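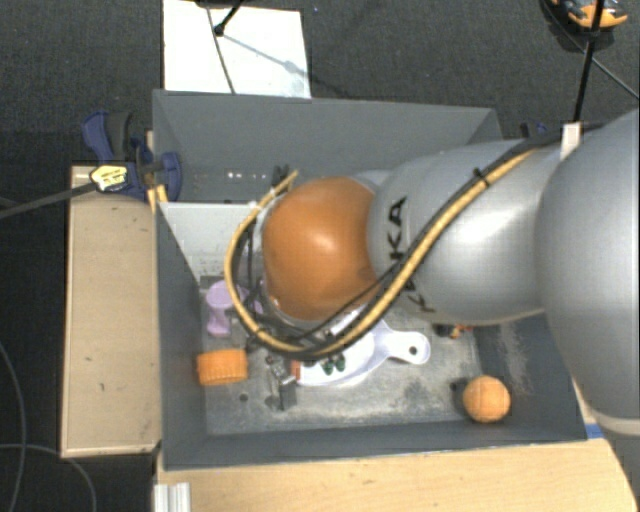
February. Boat shop notebook, Partanen bay

Hull 16, the Lemalura solo. Back from the third trip on the upper Drorkier with the same complaint as before: tracks fine in flat pools, hangs up on the stern when eddying out left. Gauge at the put-in read 111 on the way in and had not moved by take-out, so the runs are comparable with each other if not with last spring's.

Checked the hull on the stands before touching anything.

Keel line: string from stem to stem, no hog visible amidships. Stern stem is twisted to the left, 2 mm at the waterline, nothing at the deck plate. Did not find this in the December check but the string was run over the gunwales that time, so it would not have shown.

Skid plate, stern: left edge lifted for the length of a hand. Resin under it is chalky and comes away with a thumbnail. Bow plate sound.

Thwart bolts: rear pair loose again. Swapped the plain nuts for nylocs. Washers were dished, replaced those as well.

Seat: fine. Cane has stretched a little. Leave it.

Took the stern plate off with the heat gun on low and a stiff putty knife. Slow going near the stem. One spot of gelcoat came up with it, size of a dime, feathered back and filled. Sanded the rest with 80, then 120, wiped down with acetone. New plate cut one finger shorter on both sides than the old one. The old shape ran too far up the chine and I think the lifted edge was doing most of the catching. The twist is probably a smaller part of it, but I can't separate the two without paddling it.

Epoxy batch from the Atila drum, slow hardener. Shop was cold in the morning so I tented the stern and ran the lamp until 4:00. Surface still took a fingernail print when the lamp went off. Left it overnight under the tent. Hard by morning, slight amine blush, washed off with warm water and a gray pad.

Trim notes for whoever takes it out next. With the dry bag behind the rear thwart it sits stern heavy and the plate is in the water the whole time. Moving the bag ahead of the thwart fixed most of it on the second trip, before any of this work. Do the first run empty, then with the bag forward, then with the bag aft, same eddy each time. The one below the split boulder on the left is good for this — wide, clean line, easy to carry back up. Write down the gauge.

Paddle: the straight shaft has a crack starting at the throat, about as deep as a pencil line. Taped for now. Do not take it as the only paddle.

Spray cover snaps, right side, two missing toward the bow. Ordered. Supplier sells them in bags of 4000 or by the dozen, got the dozen.

Open:
stem twist, measure again after the next trip, string along the keel this time
check bow plate edge for the same chalkiness when it is warm enough to sand
float bag valve, rear, leaks slowly, try a new O-ring
foot brace track needs rinsing, full of grit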